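June
By the Zellarby home desk

The designer behind Skodley starts talking about lamps before her coat is off. She has just come back from the trade fair with a notebook full of sketches, and she wants to go through every page of it.

"I walked in planning to look at fabric," she says, "and I spent the whole first morning in the lighting hall. I couldn't leave!"

Her studio designs rooms for small apartments, mostly for first-time owners, and she loves the limits that come with them. A favorite recent job was a narrow living room done in warm clay tones, with a Pētersons sofa under the window and shelves all the way up to the ceiling.

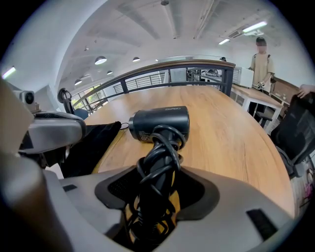 "People think a small room has to be white," she says. "Paint it the color you really love. You'll be home in the evening anyway, with the lamps on, and that's when a deep color is so good."

She learned the trade in a curtain workroom, where she stayed for two years and handled, by her own guess, over 1,000 swatches. She still picks the cloth first and lets it lead the rest of the room (even the door handles, she admits, laughing).
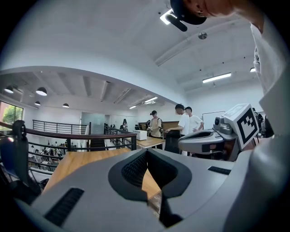
The fair also gave her a first look at the new Zurnus collection, a range of side tables and mirrors in smoked oak. She has already ordered two of the tables for a client who doesn't know it yet. "She'll be thrilled. I hope she'll be thrilled! If not, they're coming to my house."

Next up is her first talk in front of an audience, on mixing old furniture with new. She is nervous and has been rehearsing in the kitchen at six in the morning. 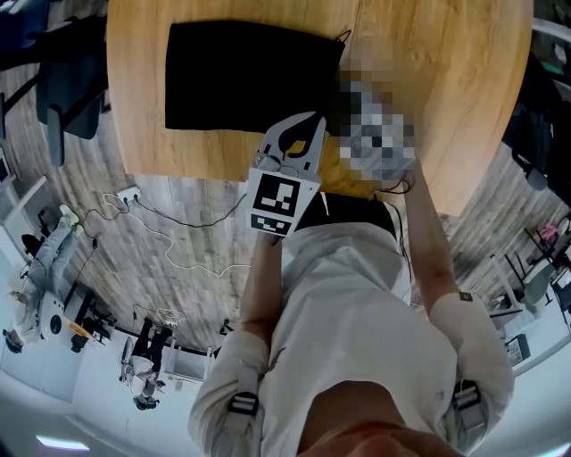

Her quick picks from the fair

Pleated paper shades, striped linen by the yard, and anything in butter yellow.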